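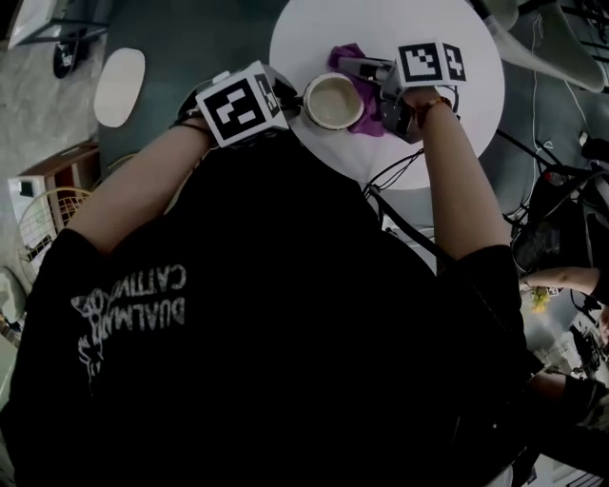
Poltton, febrero

Prolunar: reseña de la edición para consola

El estudio Wikus presenta con Prolunar un juego de rol táctico por turnos cuya campaña se extiende a lo largo de 70 misiones. El jugador asume el mando de Dhillon, cartógrafa al servicio de una orden en decadencia, y debe decidir a qué ciudades presta auxilio antes de que se cierre el paso del norte.

El guion, firmado por Dinesh Vishwakarma, mantiene un tono sobrio y concede a los personajes secundarios un desarrollo poco habitual en el género. El segundo acto resulta, no obstante, excesivamente largo, y dos de sus asedios repiten el mismo mapa.

El sistema de combate permite desplegar tres escuadras y combinar sus órdenes en un mismo turno. La inteligencia de los adversarios es correcta en dificultad normal y previsible en la inferior. Se han detectado caídas de rendimiento en las batallas nocturnas. El códice, con 605 entradas, carece de buscador.

Se recomienda su adquisición a los aficionados a la estrategia pausada.

Valoración: notable.

Redacción: Naveen Yadav

Última actualización: domingo

Recientes
Guía de clases y ascensos en Prolunar
Entrevista con Shih-chieh Tai, compositor
Finales alternativos: requisitos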